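Gleice Vieira
31 Dec 2018

1/ Last day of the year, so let's do the thing I promised back in July and talk about learning to cook for one after 11 years of cooking for a full house. Long thread, get a snack!

2/ My kids both moved out the same month. I kept making a whole pot of beans every Sunday and eating it until Thursday (I love beans, but by Thursday I did not love beans).

3/ First rule I made: the freezer is for meals, and the meals get dates on them. I had a mystery brick in there that could've been soup or gravy. It was applesauce. 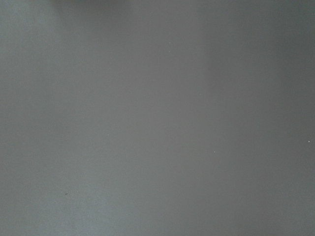
4/ Second rule: buy the small onion. I know the big bag is cheaper. I threw out half of every bag until my friend Rosimeire Teixeira started splitting one with me, and now we split rice and potatoes too.

5/ Recipes that cut down well: stir-fry, omelets, lentil soup, anything on toast. Recipes that don't: bread, most cakes, and my mother's fish stew, which needs the big pot and a crowd. I just invite people over for that one.

6/ I kept a list of what I spent. 166 dollars on takeout in July, 70 in November. Not a miracle – but I'm also eating better, and the delivery guy and I are no longer on a first-name basis. 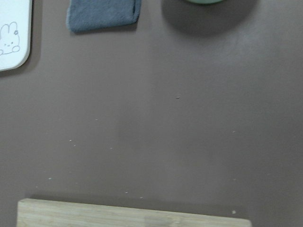
7/ The hardest part was sitting down to eat. I was having dinner over the sink like a raccoon for weeks, and then one night I decided I'd eat at the table, phone in the other room, radio on. Keep the middle of the table clear, that's my advice, and push everything else out to the edges so there's always room to put a plate down. If it's buried in mail you'll end up back at the sink, trust me.

8/ Somebody asked about breakfast. Oatmeal. It's always oatmeal. Sometimes with an egg on top, and yes, I've heard all your opinions on that – it's good!

9/ Tonight it's lentils for luck, one bowl, plus a little extra for the freezer with a date on it. Send me your best dinners for one, I need ideas for January. Happy New Year!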